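Sarnwood Shared Workshop – robot arm group
Minutes of the July meeting, start 19:00

1. Last minutes
Accepted with one correction: the power supply was bought from Hlongwane, not from Stundden.

2. Money
The group has spent 1,015 so far. 300 is left for this year. It was agreed to keep 70 of this for cables and screws, and to ask before any bigger purchase.

3. The real arm
The base plate is drilled and painted. The second joint still makes a noise when it turns slowly. Two members think it is the bearing, one thinks it is the belt. The joint will be opened before the next meeting, and the old grease must be cleaned away first. The Stundden motor driver has arrived but it is not yet tested.

4. The simulation
The Trultia scene now has a table with a bowl, a candlestick and a barber pole on it, and the arm stands behind the table. There was a long discussion about the light. Some members find the shadows too strong, others want to keep them for the camera tests. Decision: keep the strong light and save a second version with soft light.
It was asked if the candlestick is a good object for a first grasp. The meeting prefers to start with the bowl – the candlestick comes later.

5. Workshop rules
Bench 16 is ours until the end of August. Please put the hex keys back in the drawer after use.
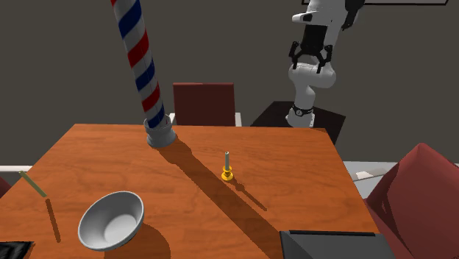
6. Any other business
The gripper fingers need new rubber pads. A member will cut them from an old bicycle tube and bring them next time. The meeting closed at 20:40.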